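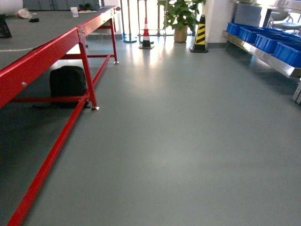 Fig. 4. Table with leveling feet on a smooth floor.

Section 4. Setting up the Trison ballot scanner at a polling place
Revision of 22 May 2021. Replaces the March insert.

Read this section before the doors open. It was written for the Avthorpe county precincts, but any site using the Trison with a Shaikh ballot box can follow it.

4.1 Placing the scanner

1. Wheel the case to its spot on the floor plan and lock both front casters. The scanner rides on top of the ballot box and stays there all day.
2. Leave at least 3 feet between the scanner and the nearest voting booth. Voters like to look around while they wait, and the booths only have so much side.
3. Run the power cord to a wall outlet along the baseboard. Tape down any stretch that crosses a walkway.
4. Check that the green power light is on. Amber means the scanner is on battery, and the battery lasts up to 3 hours. Election day is longer than that.

CAUTION: Do not plug the scanner into the same power strip as the coffee maker. The coffee maker wins.

4.2 Opening the ballot box

1. With one judge from each party watching, unlock the main compartment and the side compartment.
2. Look inside both. They should be empty. If you find ballots, pens or a sandwich, stop and call the county desk at extension 231.
3. Close and lock both doors. Thread a numbered seal through each hasp and pull it snug.
4. Write the seal numbers on the opening form. Both judges sign. Initials are not a signature, however stylish.

NOTE: Skallholm seals can't be reopened. If you seal the wrong door, cut the seal, tape it to the form and write down what happened in plain words.

4.3 Starting up

1. Turn the key to OPEN and wait for the welcome screen. Start-up takes 3 minutes. Turning the key back and forth makes it take 6.
2. Enter the precinct code from the blue envelope.
3. Compare the date and time on the screen with a phone. If they are wrong, call extension 231 before going on.
4. Print the zero tape. Every contest must show zero votes.
5. Both judges sign the tape. Leave it attached to the roll and tuck the end under the cover.

CAUTION: If any line on the zero tape is not zero, do not scan a ballot. Turn the key to OFF and call.

4.4 During voting

1. Let voters feed their own ballots, in any direction and either side up. Stand back far enough that you can't read them.
2. If a ballot is returned, ask the voter to read the message on the screen. Offer a new ballot if they want one. Do not offer opinions.
3. If the paper jams, follow the steps inside the front cover. Please resist the letter opener.
4. Change the paper roll when the red stripe shows. A roll with a stripe has 20 inches left.
5. After every 200 ballots, compare the screen count with the check-in book and enter both numbers on the log, even when they match.

Closing and packing are covered in Section 5.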